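Chapter 4
Where Things Sit: Shelf Space and the Small Store

In this chapter
Why position on a shelf changes what people buy
Eye level, reach level and the floor
Facings, blocks and gaps
Price labels as part of the display
Paying for space

My first real job was at a grocery store on a corner in Trondale, and for the whole first month I thought my boss was picking on me. Bronwyn McPhee ran the place. Every Saturday she'd have me take all the canned tomatoes off one shelf and put them on another, and then the next Saturday she'd have me move something else. I was nineteen and I figured she just liked watching me carry things.

Then she showed me her notebook. She'd been writing down what sold from each shelf, by hand, for years. When the tomatoes sat down by people's ankles, she sold 51 cans in a week. When she moved them up to chest height - same cans, same price, same aisle - she sold 72. I asked her what else she'd changed and she said she'd changed where I put the tomatoes.

I've told that story to so many classes that my former student Tamsin Stubbs once finished it for me from the back row. But it's still the best way I know into this chapter. In Chapter 3 we looked at what a store decides to carry. Now we get to where it all goes, and I think this is the most fun part of the whole book (I know, I said that about pricing too).

Let's start with the word itself. Merchandising, the way we'll use it here, means all the choices a store makes about how its goods are presented to shoppers. Shelf placement is one piece of that. Window displays, signs and lighting are others, and we'll get to those in Chapter 5.

A shelf has a limited amount of front edge, and everything in the store is competing for it. If you give the pickles another foot, that foot comes from somewhere - the olives, maybe, or the mustard. Economists would call that an opportunity cost, and you met the term back in Chapter 1. In a store you can go and stand in front of it. I like to send students out to do exactly that, because once you've watched a few people shop one aisle you start to see how quickly they decide. They slow down, they look, a hand goes up, and they're off to the next thing.

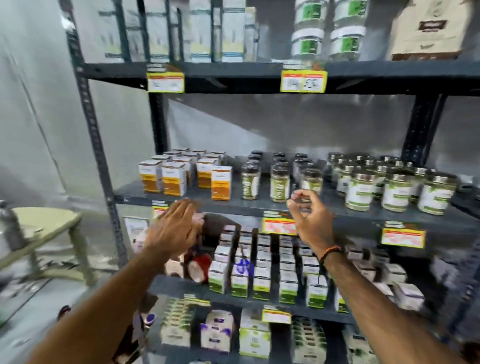 4.1 Eye Level, Reach Level and the Floor

Retailers often talk about shelves in zones. Eye level is what you see without tilting your head. Reach level is a little lower, where your hands naturally go. Then there's the stretch zone up top and the stoop zone at the bottom, and those names pretty much explain themselves.

Remember that eye level depends on whose eyes you mean! A six-year-old's eye level is a grown-up's stoop zone, and plenty of cereal companies have worked that out. A shopper using a wheelchair has a different set of zones again, and a store that puts every basic item on the top shelf is telling that shopper something, whether it means to or not.

So what goes where? A common approach is to put the items with the best margin at eye level, steady sellers a bit below, and heavy or bulky things near the floor. People will bend down for a big bag of rice if they came in for rice. They're much less likely to bend down for a fancy relish they'd never heard of until that minute.

Hamish Katene, who took over the Trondale store after Bronwyn, does it a little differently. He keeps the cheapest version of each basic item at reach level even though he makes almost nothing on it. His thinking is that his customers are neighbors, they're in three or four times a week, and if they feel like they have to hunt for the cheap flour they'll start driving to the big place off the highway. I've gone back and forth on whether he's right. You'll get to argue it out in the activity at the end of the chapter.

4.2 Facings

A facing is one item showing at the front of the shelf. If you have a row of soup four cans deep, that's one facing. Put a second row of the same soup beside it and you have two. More facings make a product easier to spot, and they also mean you restock less often.

It's tempting to think that doubling the facings doubles the sales. It doesn't, or hardly ever. Going from one facing to two can make a real difference, especially for a product that was getting lost. Going from six to seven usually does very little, and you've used up space that a new product could have had.

Key terms so far
Merchandising: the choices a store makes about presenting its goods
Facing: one unit of a product visible at the front of a shelf
Stretch zone: shelf space above comfortable reach
Stoop zone: shelf space that shoppers must bend to use

Before you read on
Pick a store you know well and choose one aisle. From memory, write down what's at eye level and what's at the bottom. Then go and check. Bring both lists to class, including the parts you got wrong, and we'll use them when we start on section 4.3.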